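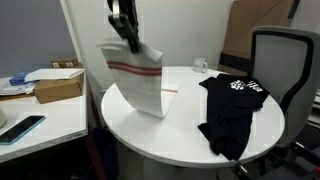 Frida Ladefoged hatte gesagt, es dauere einen Nachmittag, höchstens zwei. Das war im Januar gewesen. Inzwischen lag die Wäsche von Thierry Cordier noch immer im Büro, und Thierry selbst war in Wutov und ging nicht ans Telefon.

Er hatte die letzten Wochen vor seiner Abreise praktisch im Institut gewohnt. Die Wohnung in der Hallidaystraße war gekündigt, die neue noch nicht frei, und so hatte er seine Sachen in einer Reisetasche unter den Schreibtisch geschoben. Dann war alles schnell gegangen. Er hatte den Zug genommen und die Tasche vergessen.

Frida hatte sie am Morgen ausgepackt. Sie wollte die Sachen falten und mit der Post nach Wutov schicken, dazu einen Zettel legen und nicht mehr daran denken. Das Küchentuch mit den roten Streifen kannte sie. Es hatte in der Hallidaystraße am Herd gehangen, und eigentlich gehörte es ihr. Sie hatte es beim Auszug nicht mitgenommen, weil sie damals überhaupt wenig mitgenommen hatte.

Das schwarze T-Shirt war von einem Konzert in Irkville. Sie waren zusammen hingefahren, vier Stunden im Regen, und hatten am Ende nur die letzten beiden Lieder gehört. Thierry hatte am Stand trotzdem das T-Shirt gekauft. Er fand, wer so weit gefahren sei, dürfe das.

Sie faltete nichts. Sie ging in die Teeküche, spülte eine Tasse, kam zurück und sah die Sachen an.

»Sind das alle Socken?«, fragte die Kollegin vom Flur, die in der Tür stehen geblieben war.

»Neun Stück«, sagte Frida. »Eine fehlt also.«

»Vielleicht hat er sie an.«

»Dann hat er sie allein an.«

Die Kollegin lachte und ging weiter. Frida suchte in den Seitenfächern der Tasche. Sie fand eine Fahrkarte, einen Kugelschreiber und die Gebrauchsanweisung für einen Wasserkocher der Marke Cirkine, den Thierry schon vor Jahren kaputt gemacht hatte. Eine Socke fand sie nicht.
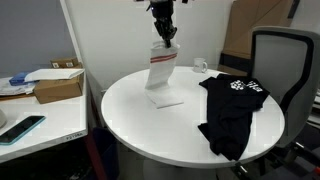 Wie faltet man eine Socke, zu der die zweite fehlt?

Einmal in der Mitte, die Ferse nach innen, und dann legt man sie obenauf, damit der andere sie gleich sieht.

So hatte es ihre Mutter gemacht. Bei ihnen zu Hause gab es eine Schublade für einzelne Socken, und zweimal im Jahr wurde sie auf dem Bett ausgeschüttet. Manchmal fand sich ein Paar. Die übrigen kamen wieder in die Schublade. Weggeworfen wurde keine, solange die Mutter lebte.

Frida setzte sich an den Rechner und begann eine Nachricht. Sie schrieb, dass sie die Tasche gefunden habe und sie abschicken werde, wenn er ihr die Adresse gebe. Sie schrieb, dass eine Socke fehle. Dann las sie den Satz noch einmal und löschte ihn. Sie wollte nicht, dass er dachte, sie hätte gezählt.

Das Tuch erwähnte sie auch nicht. Sie überlegte, ob sie es behalten sollte. Es war ein einfaches Tuch, man bekam so etwas in jedem Kaufhaus, und er würde es kaum vermissen – er hatte ja nicht einmal die Tasche vermisst.

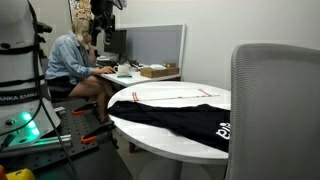 Am Ende schickte sie zwei Zeilen ab, ohne Anrede. Die Antwort kam nach einer halben Stunde. Er nannte die Adresse und bedankte sich. Das T-Shirt könne sie haben, schrieb er, es sei ihm zu eng geworden. Und ob das Tuch mit den roten Streifen dabei sei, das hätte er gern zurück.

Frida las das und stand auf. Sie faltete die Socken, dann die Hemden, zuletzt das Tuch. Sie legte es in einen Karton und nahm es wieder heraus. Dann holte sie das T-Shirt, faltete es auf Tuchgröße und legte es an die freie Stelle. Den Karton klebte sie zu und schrieb mit dem Kugelschreiber aus dem Seitenfach die Adresse darauf.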